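Repointing an old interior brick wall: lime or just buy the bag?
Forum: Old Buildings & Masonry

ladi_b
We took over a unit in the old Barholm works in March and the mortar on the long wall is coming out with a fingernail. The landlord's man says Portland, 3 to 1, done in a weekend. My brother-in-law says lime and then talks until dinner gets cold. Which is it?

pointandshoot
Lime. Portland on soft brick is how you end up replacing the brick. The mortar is supposed to be the part that gives up first. It's cheaper than you are.

grumpy_hod
Here we go. I've used Portland inside for 30 years and not one wall has written to complain. Outside, in frost, fine, use your lime and light a candle. Inside, under a roof, it makes no difference.

pointandshoot
Inside walls get damp too, hod. It comes up from the ground, which I believe you've met.

Weltine
Before anyone mixes anything, scratch a joint out to full depth and see what's in there. Half of these walls have been patched by two or three people who never spoke. Ours had lime at the back, cement at the front and a bus ticket in between. Also tell us what the brick faces are like.

ladi_b
Mixed bag on color, orange-red through to pale tan, with light gray joints. A lot of the faces have dark spots or pits in them.
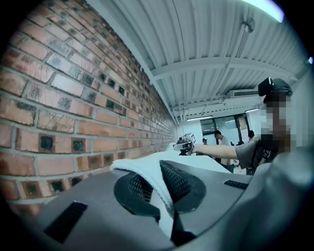 Ayodele Ogundipe thinks the spots are a separate question and should wait: get the joints right first, leave it through one wet season, then decide whether any single brick needs to come out. Posting that on behalf of Ayodele, who has given up on forums and is happier for it.

grumpy_hod
Leave it a season. He'll be paying rent on a wall he can't hang a shelf on.

ladi_b
I can live without the shelf. I raked out a joint last night like Weltine said. Soft and sandy all the way back, crumbles between two fingers, little white lumps in it. No bus ticket.

pointandshoot
White lumps are lime. There's your answer, it's been in there the whole time.

grumpy_hod
There's AN answer. White lumps could also be somebody's lunch.

Weltine
Sounds like lime to me too. Rake to twice the width of the joint, by hand – put the grinder back in the van. Brush it out, mist it, pack it in layers. Then hang damp burlap over it and go do something else. I use the Mensah putty, others like the Lumar ready-mix. I found the Lumar a bit fatty, but I'm told that's a matter of character.

ladi_b
What does it cost me in time? The whole wall is more than I want to think about.

Weltine
More than a weekend. Do a small patch low down in a corner, let it cure, look at the color dry. It will dry paler than you expect and you'll hate it for 2 weeks.

pointandshoot
Seconding the test patch. I skipped mine and now own a dining room in two shades.

grumpy_hod
For the record I still say Portland would hold for 70 years.

pointandshoot
The mortar would. Ask the bricks.

ladi_b
Going with lime. The landlord's man has been informed and took it badly. Patch goes in by the door tomorrow morning. Does anyone know if old coffee sacks count as burlap?

Weltine
They do. Wash them first or the wall will smell of breakfast.

Ladi Balogun (ladi_b)
Washed. Will report back when it's dry.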